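Funum Help Community
Research methods and results

Print this page | E-mail this page
Reading time: 3 minutes

Why does our laundry result fall when the cloth hangs over the container?

Posted by Tekle Fikre, 2024-04-01

Our group is attempting to reproduce the bedside tidying result from the Flidska study, in which a policy is trained by imitation on teleoperated demonstrations and then tested on garments and linen it has not encountered before. We collected 987 demonstrations with a humanoid platform in a furnished bedroom. After the review described in the Flidska appendix, 635 were retained for training.

Evaluation consisted of 162 trials. Performance is satisfactory when the cloth lies wholly on the bed. It declines considerably when the cloth is held out above an open box and part of it still rests on the bedding. In these cases the policy tends to release early, and the trial is scored as a failure under the published criteria.

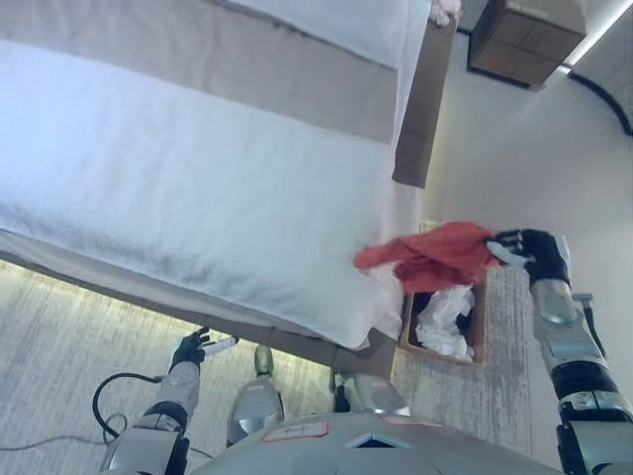 Red cloth held in one hand over the open box, with its far end on the bed cover.

The question is whether this should be treated as a perception problem or as a matter of how demonstrations are labelled. The head view is the only visual input at present. Our operators were instructed to mark a placement as begun once the cloth was above the opening. I would also appreciate advice on whether the demonstrations removed at review ought to be restored.

Posted by Janetti

The labelling rule is the more probable cause. If placement begins whenever any part of the cloth is above the opening, the policy receives the same phase label for a cloth that is ready to be released and for one that is still supported by the mattress. In the configuration shown, the fabric passes over the top of the box and ends on the bed. Your rule would label it as placement, although the far end has yet to be cleared.

It is recommended that you divide the phase in two. The first part should end when the trailing end has left the bed, and the second should end at release. Relabelling can be completed from the recorded video, and no new collection is required to test the idea. Please retain the original labels so that both versions can be trained under identical settings, with at least 3 random seeds each.

With respect to the removed demonstrations, I would advise against restoring them as a single group. Sort them first by reason for removal. Recordings in which the operator paused and regrasped may be of value, as they contain the recovery behaviour your policy appears to lack. Recordings with lost frames or faulty joint data should remain excluded.

You should also report the trials separately by starting condition. A single average would conceal the effect you have described.

Posted by Kazemi

We had the same trouble with towels and a second camera view fixed most of it. The cloth hides the rim of the box from above, so the head view doesn't tell you much about where the opening is. Try a wrist camera if your budget allows. Can't speak to the labelling, we never changed ours.

Posted by Tekle Fikre

Thank you both. We will relabel the retained set first and leave the camera arrangement unchanged for that comparison. A wrist view will be considered as a separate condition in September, subject to approval of the equipment request.

Related items
Choosing a stopping rule for cloth placement trials
Reporting failed grasps in imitation learning studies
How many seeds are sufficient for a small evaluation?
Flidska appendix: notes on demonstration review
Synchronizing head and wrist video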